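An afternoon at Harach

The open day at the Harach workshop began at two o'clock in August, and I arrived early, which was good because the room is small. They had prepared 300 chairs for the talks in the main hall, but most visitors wanted to see the arm and the mug.

The task sounds easy. The arm must take a white mug by its wall, lift it and put it down in another place on the wooden table. The team calls this exercise Nitetti, and they have recorded 474 attempts of it since spring. A second camera sits close to the gripper and looks down along the two black fingers, so the program can judge the distance to the rim.

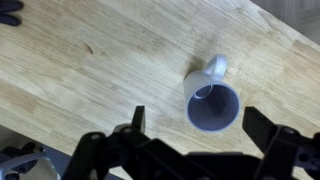
Wenceslao Godoy thought that the mug was too kind a test, and that he would believe in the method when it could manage a wet wine glass. The engineers listened to him politely and wrote it down.

I asked why they do not simply close the fingers around the whole cup. The answer was that a wide cup does not always fit, but a wall is thin in every cup - one finger goes inside, the other stays outside, and the grip needs little force.

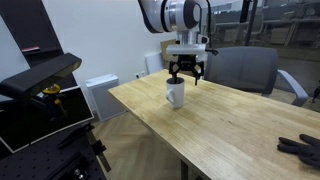

The same method will be tried with bowls in autumn, together with the people from Graltier, who make the control software. For this they plan 516 more attempts. I will come back to look at the bowls.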